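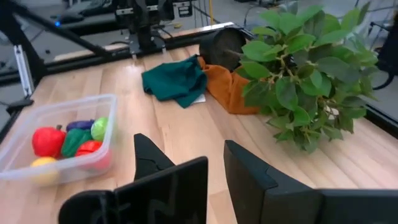 Toy library in Cundstead adds play food to its lending shelves

8/15/15 – Families in Cundstead can now borrow play food along with puzzles and picture books. The toy library on Vumovska opened its new pretend kitchen section this morning, and the first sets were signed out before lunch.

The section has been in the works since March, when the library asked members what they wanted more of. Toy groceries came out well ahead of train track and dress-up clothes. The library has 268 member families, and many of them have children under five.

"We had a play stove and nothing to put on it," said Vendula Trnka, who runs the library. "Parents kept asking if there was any food to go with it. Now they can take home a bin of fruit and vegetables and bring it back in three weeks."

The produce is sorted into clear plastic bins with an apple, an eggplant, a green pepper, a tomato, a lemon and other pieces in bright colors. Returned sets are laid out on the wooden table, checked against the card for that bin, wiped with a cloth and packed up again. A set with a missing piece can still go out, but the card is marked so the next family is not asked to find it.
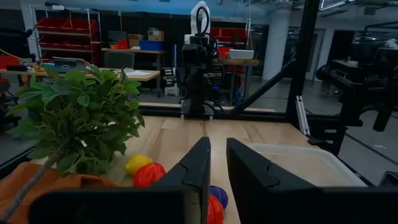 Toy produce on the sorting table, next to a leafy artificial plant and a plastic storage bin.

Trnka said the checking takes longer than the cleaning. Small pieces such as the lemons tend to go home in coat pockets or get mixed in with a family's own toys. She asks borrowers to count the pieces before they leave the desk and again before they come back.

The new section cost $890, which covered the bins, the toys and a low shelf along the back wall. Part of the money came from the spring rummage sale on Sýkora Street. The rest was given by Flutska, the hardware store two doors down, where Ľudovít Hájek also cut the shelf boards at no charge.

Hájek said he has a granddaughter who uses the library. "She set up a store in our hallway with one of the first bins," he said. "I paid for the same tomato four times."

Play food sets are lent for three weeks and can be renewed once if no other family is waiting. Members may have one set out at a time, in addition to their usual two toys. There is no extra fee – lost pieces are charged at 50 cents each.

The library is open Tuesday and Thursday afternoons and Saturday mornings. New members should bring proof of address. Donations of play dishes and small pans in good condition are welcome during open hours, but the library is not taking plush toys at this time.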